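Drullov opens second glazing workshop and takes on 15 new staff

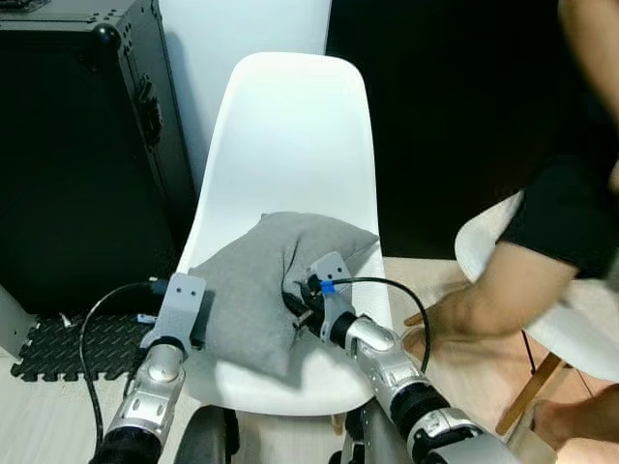 A grey cushion on a white moulded chair.

July 4, 2019

Drullov, the family-run maker of shopfronts, glazed screens and aluminium windows, is very pleased to announce that its second workshop is now open and taking orders, after a spring that managing director Seren Nicholas describes as the busiest the firm has known.

The new workshop stands next to the Nastar trading estate, a short drive from the original premises, and will handle all of the company's curved and oversized work. Until now those jobs have had to take their turn on the same benches as everyday window frames, and customers who wanted a bowed shopfront or a tall stairwell screen sometimes waited a good deal longer than anyone at Drullov was comfortable with. With the new benches, a longer cutting bed and a proper loading bay under cover, the firm expects to be able to make up to 250 large frames a month without holding up the smaller orders.

"We've been talking about this for so long that my mother had stopped asking," said Seren Nicholas. "We looked at three buildings before this one, and I'll admit I fell in love with the second, which had lovely big windows and a roof that let the rain in. This one is plainer, but it's dry and it's level, and the lorries can turn round without going through the neighbour's hedge. I'm so grateful to everybody who carried on making beautiful work in the old place while we sorted out the new one."

Fifteen people have joined the company to staff the workshop, among them fabricators, glaziers and two apprentices who started in March and have been learning the trade alongside the existing team. They will be looked after by Dezső Csizmadia, who moves across as workshop manager after many years running the frame shop, and by Cadi Rowlands, the new head of quality.

"Curved work is slow work, and I like that about it," said Dezső Csizmadia. "You bend a section, you check it against the template, you leave it alone for a bit and then you check it again. The apprentices thought I was being fussy for the first week — now they're the ones sending things back to me."

The opening also marks the start of a supply agreement with Nestetti, which will provide toughened and laminated units for the larger screens. Glass will be delivered straight to the new loading bay and fitted on site or in the workshop, depending on the size of the job and on how awkward the journey is likely to be. Samah Samir, who looks after trade accounts at Nestetti, said her colleagues had enjoyed getting to know the Drullov team over a long run of planning meetings and an even longer run of sandwiches.

The first order to go through the building is for Baidoo, the department store, which is replacing the glazed front and inner screens of its main branch. The job calls for 452 separate panes, many of them shaped to follow the curve of the original entrance, and it will be fitted in stages so that the shop can stay open to customers throughout.

Drullov's existing workshop will carry on as before, making windows, doors and straight-run shopfronts for builders and homeowners. Customers with orders already placed don't need to do anything, and their usual contact in the office will stay the same. Trade customers who would like to see the new building are warmly invited to arrange a visit through the office. Sensible shoes are needed on the workshop floor, and there is always a pot of tea on the go upstairs.

Press enquiries: Elin Lewis, communications, Drullov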